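Simulated cell inspection, nut pick and peg task
Site: Akstead, cell model Vevness
Checked by: Lizeth Cabrera
Comments by: Yevdokiia Hrynyshyn
Raised after the arm failed to stop at its height limit on Saturday's run.
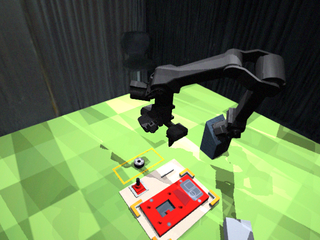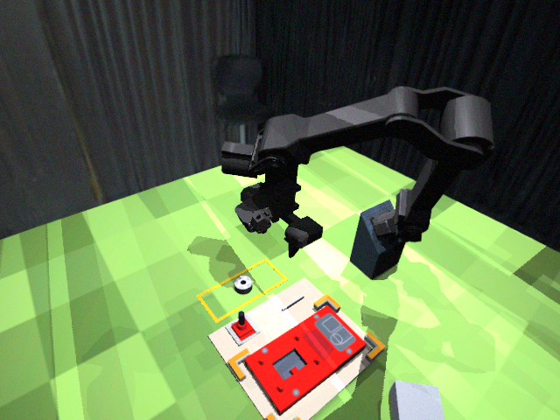
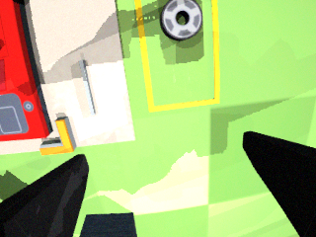

Arm, red plate and yellow pick outline, before sign-off.

1. Height limit set to 80 mm above table. FAIL. Found at 500. Someone typed it in the wrong box. Corrected and saved.
2. Stop command halts all joints. FAIL first time, pass on retest. Wrist carried on for 200 ms after the stop. Log line 1,098 has the entry.
3. Part placed inside yellow outline. Pass.
4. Corner brackets line up with plate. Pass. Check again if the plate is moved.
5. Collision shapes on for brackets and peg. FAIL. Peg was switched off. Now on.
6. Speed cap in force near plate. Not checked. Ornel settings file would not load.

YH: Item 2 stays open. One good retest is too few. Please do not copy these settings to the Pacheco cell until 2 and 6 are both closed.
LC: Agreed. Will rerun on the old settings file as well.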